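Two months into the robot program at the Brosbridge kitchen and a few people have asked how it's going, so I'll put it in a thread.

For anyone new, I work prep and reheat. We do meal trays for care homes, 4,000 a week. Keane bought the business last year and the automation talk started soon after.

There are 17 of us on the floor. Three have been moved off the line to do demonstrations. You hold a gripper in each hand and do the ordinary jobs with them: open the microwave, pick up a plate, put it down again. The recordings go to Kodo, who are training the arms.

It's slower than using your hands. It's also harder on the wrists than I expected, and I've asked for the shifts to be capped at 2 hours. They're thinking about it.

On the table this week: microwave, a compartment tray with food in it, a bottle, a white plate. Same jobs, over and over. 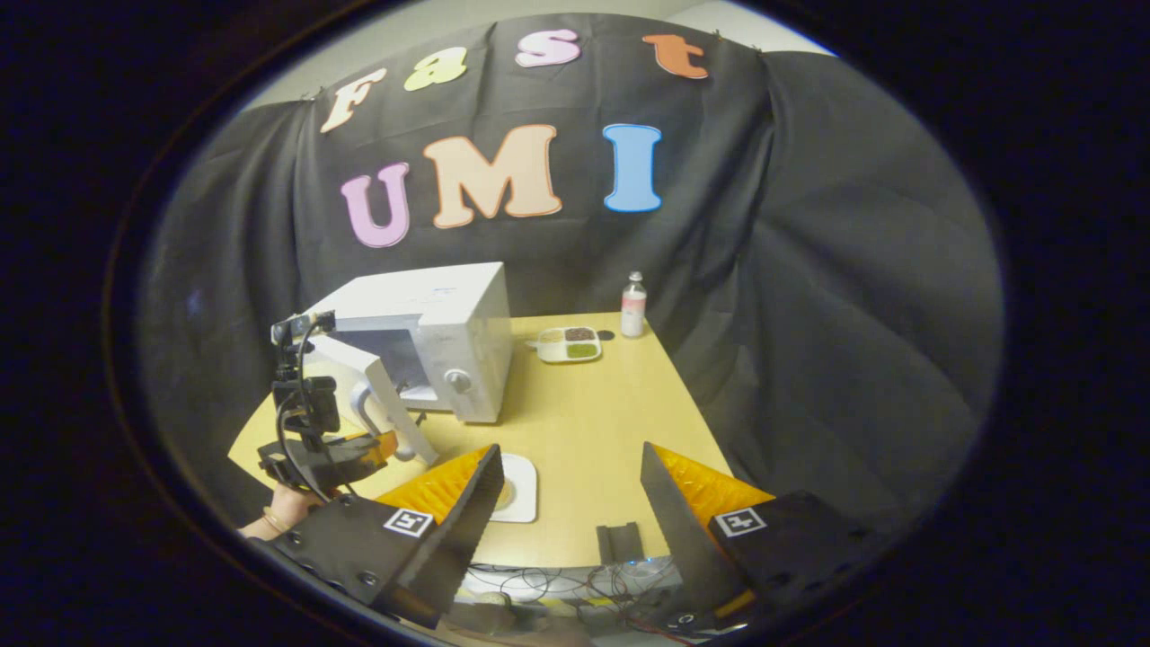 Dee replied to ask whether we're just training our own replacements, and whether we get paid any extra for it. Fair questions, and I've put both of them to the manager.

On pay: no extra at the moment. Same hourly rate as the line. The union's view is that it's a different job and should have its own classification. I agree with that.

On replacement: what we've got in writing is no forced redundancies until the arms have been running for a full year. After that there's nothing in writing.

The Rondale site is ahead of us. They've got arms doing the plating on one line. I rang a mate over there and she said the heavy lifting is gone, which she likes, but the breaks got tighter. The line doesn't slow down when people do.

What's changed here so far is mostly small. The roster's harder to fill with three off the line. The older hands get asked how they do things, which never used to happen. Some of them enjoy it and some of them have stopped answering.

Next meeting is Monday, 2.30 in the lunch room. If you're on nights and can't make it, message me your questions and I'll read them out.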